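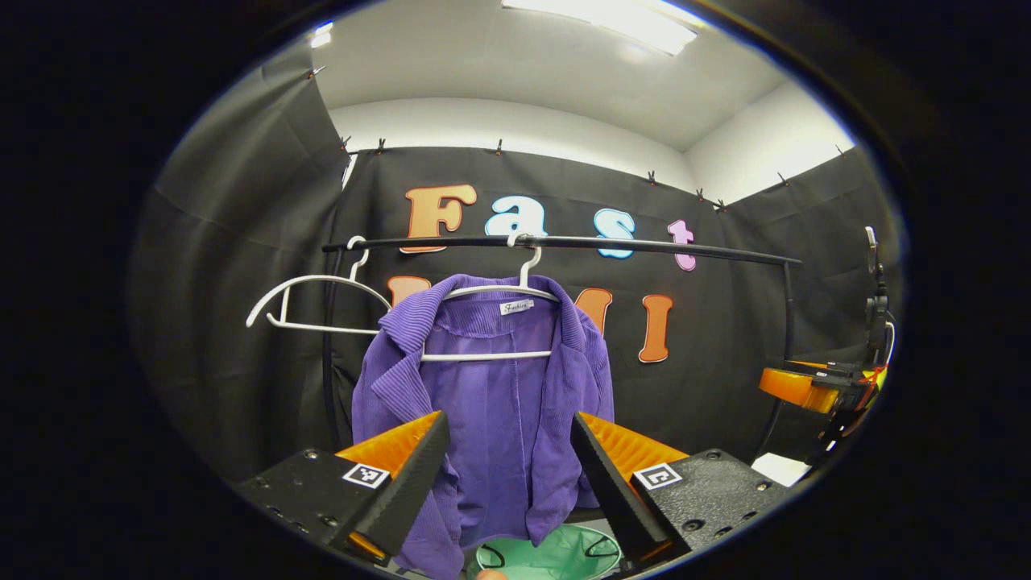 **Corduroy jacket keeps getting a crease across the shoulders. Is it my hangers?**

posted by plumcord40, 2020-12-02

Hi all! I bought a purple corduroy jacket back in October from a market stall in Skarkelbridge (the label just says "Fashion", so no help there, and I can't find a care tag anywhere) and I love it to bits. My trouble is how to store it. I've got it on one of those white plastic hangers with the straight bar along the bottom, on a curved black rail, and every time I put it on there are little bumps near the tops of the sleeves. The ribs look sort of squashed there too.

I always hang it open because I'm lazy about buttons. Should I be folding it instead? And is there a way to get the ribs to stand back up without ruining them? I'm scared of the iron after what I did to a velvet skirt. I paid 40 for the jacket, so I'm not keen on spending much on fixing it.

---

**wutton_laundry_nerd**

Don't fold it! Corduroy holds a fold line forever, and then you've got a stripe across the back that is much harder to get out than shoulder bumps.

It's the hanger. Thin plastic ones put all the weight on two little points, and a jacket is heavier than a shirt. Get a wide one with rounded ends, the kind suits come on. I bought a pack of 4 from Plenova and they're fine, nothing fancy, though they do eat up rail space.

For the ribs, steam them. Hang the jacket in the bathroom while you take a long hot shower, then brush it with a soft clothes brush, going along the ribs and never across. If that isn't enough, turn it inside out, lay it on a thick towel and hold the iron just over it on steam without pressing down. Let it dry completely before you put it away. Mine took 2 goes before the marks went, so don't panic if it still looks a bit flat after the first.

Do up the top button too, even if you leave the rest. It keeps the collar from sliding off to one side.

---

**bedoya_attic**

Agree with the above about steam. If you don't want to buy hangers, you can pad the ones you've got. Cut up an old pair of thick tights, wrap them around each end and tie them off underneath. Looks ridiculous, works great, costs nothing! I've done all my winter coats that way.

Also give it some elbow room on the rail. If it's jammed up against other stuff, the pile gets crushed whatever hanger you use.

---

**snipsnap1909**

i just throw mine in the dryer on low with a damp washcloth for a few minutes. never had a problem but mine is a cheap one with no lining so maybe test yours first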